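About Us

Loter sorts out bedrooms. We also do box rooms, the cupboard under the stairs, and the chair that used to be a chair and is now where the clean washing lives. We do not do garages. We did one garage, in Batside, and the subject is closed.

How we got here

The business began in a rented room over a carpet shop in Codstead, with 200 flat-packed cardboard boxes, a label printer and a firm belief that other people's homes would be easier to tidy than our own. The belief has held up well. Our own office still has a drawer that cannot be opened without a ruler, and we would thank visitors not to try.

We had planned to be a storage company. The idea was that people would pack up the things they had no room for and pay us to keep them. What we found, on going round to collect, was that most of them had plenty of room and had filled it with things in the wrong place. We would spend an afternoon putting jumpers with jumpers and belts with belts, and at the end of it there was nothing left to store. As a storage business this was a disaster. We changed the sign in February and have been doing the afternoons ever since.

The name Loter doesn't mean anything. It was free, it was short, and the sign painter charged by the letter.

What we do

You show us the room. We look at it without making a noise. This takes practice, and new starters are asked to stand at the back until they have the face for it.

Then everything comes out, one piece of furniture at a time. We never empty a whole room at once. It looks very dramatic on television, but on television somebody goes home at the end of it and it isn't the person who has to find the bed. One drawer, one shelf, one rail. Trousers get folded. Things that have been on the rail since you last liked them get a short conversation. You decide what stays. We have opinions and will share them if pressed, or sometimes if not.

A standard bedroom visit costs £285 and takes a day. For that you get 2 of us, all the boxes and labels, and one trip to the charity shop on the way home so that you can't go out to the car at midnight and fetch the bag back in.

Children's rooms cost the same. They are quicker than you would think, as children tend to be ruthless once they get going, and slower than you would think, as they then want to show you every single item they have been ruthless about.

What we don't do

We don't sell storage. People expect us to turn up with a van full of matching baskets, and some are a bit let down when we don't. Most homes have enough containers already. Biscuit tins, shoe boxes, the nice bag from the expensive shop: all perfectly good, and you own them. If after a month you still want matching baskets, we wish you well.

We don't throw anything away without asking. We don't take before photographs, either. You know what it looked like.

We won't ask whether an object makes you happy. Some things are just a stapler.

The Pillai method

People ask about this because it's printed on the side of the van. Pillai was the name of the carpet shop downstairs, which had one rule about offcuts: if you can't see it, you won't use it. We pinched this with the shop's permission and have built more or less everything on it. Lids off while you sort. Labels on the front of the drawer, where your eyes are. Small things kept in something shallow enough to show you what's at the bottom, so that looking for one bracelet doesn't mean wearing the other six.

It is not a method you could write a book about. We tried, and it came to 200 words with the acknowledgements.

Jewellery, since you will ask

Every bedroom has jewellery in it somewhere, and it's always the last job. By then everyone is tired and has had too much tea, and out comes the knot.
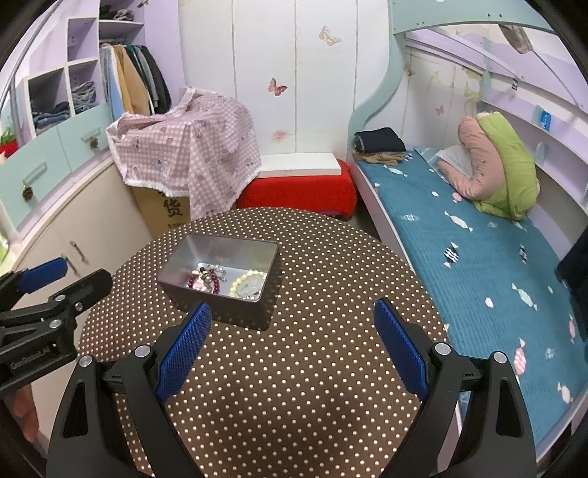
Page last changed: 2024-08-24

A plain metal tin does nicely. Beaded bracelets and odd charms can all go in together while you do the rest of the room, and be picked over at a table afterwards, sitting down, with something patterned underneath if that's the only tablecloth going. Spots are cheerful but will hide a dropped bead better than any carpet. Charms that belong to nothing get kept until the end, when two of them usually turn out to belong to something.

Clasps that have gone, we put to one side. We don't mend. We did offer mending for a short while, and several customers still have bracelets that only fit a thumb.

Where we work

Codstead and Batside, and the villages between if the road isn't under water. We'll go further for a good cupboard. Ring in the mornings or leave a message, and please tell us about stairs, parking and any cat that bites. Tea is welcome. We bring our own biscuits, and leave the tin if you need one.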